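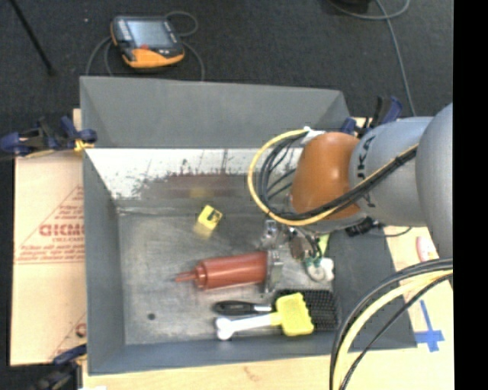
The last one out

Picking up the first object from a full bin is a problem robots have largely learned to handle. There is plenty to choose from, and if one item is awkward, the arm can go for another. Nyokabi Rweyemamu wanted to study the other end of the job, when only a few things are left and every one of them is hard to get.

"If you report an average over the whole bin, the easy picks hide the bad ones," she says. "People in a warehouse don't care about the average. They care about the item that's still in there when the truck is waiting."

Rweyemamu leads a small group at Plimard, a research lab that works mostly on handling mixed goods. Her team's method, called Sevis, came out of a long run of failed grasps. The members had been saving their logs without much of a plan until Man-sik Chae sat down in November and sorted them by cause. Many of the failures had little to do with the shape of the object. The gripper had been sent to a good spot by a path that ran too close to a wall, or the camera had been fooled by the metal.

Bare metal is hard on vision systems. A steel wall throws back a smeared copy of whatever is near it, and a bright yellow object can turn up twice, once where it is and once where it isn't. The usual fix is to line the bin or paint it matte. Chae argued against that, on the grounds that customers would not repaint theirs.

Sevis takes a different route. Before each pick, it proposes a set of grasps and then asks of each one how much the answer would change if the camera were slightly wrong. A grasp that holds up under small errors gets a high score, even if it looks clumsy. One that only works if every measurement is right gets dropped. When nothing scores well, the arm is allowed to spend a move on nudging an object away from the wall or off its neighbor before trying again.

The nudge turned out to matter most. Brushes were the team's worst items, with thin handles, wide heads and a habit of lying across one another. A grasp on the top handle often drags the lower brush along, and both end up against the side. A short push first separates them enough to give the gripper room.

In the group's tests, the robot made 631 attempts on objects left near the end of a clearing run. The older method failed on nearly 46 percent of comparable picks. Rweyemamu is careful about how she describes the improvement, which was large for rigid items and small for anything with a soft or rounded end. Tubes still roll. The full results are being written up now.

Alun Meredith, who builds picking cells at Flolletti and has seen the method run, likes the approach but has doubts about speed. Each nudge costs two seconds, and on a busy line that adds up. "I'd want a limit on it," he says. "Two tries, then call a person."

The team is working on something close to that. Akua Issahaku is training the system to judge early whether a push is likely to help, using the logs from pushes that did nothing. She expects to have it running on the same arm and the same objects before any new ones are added.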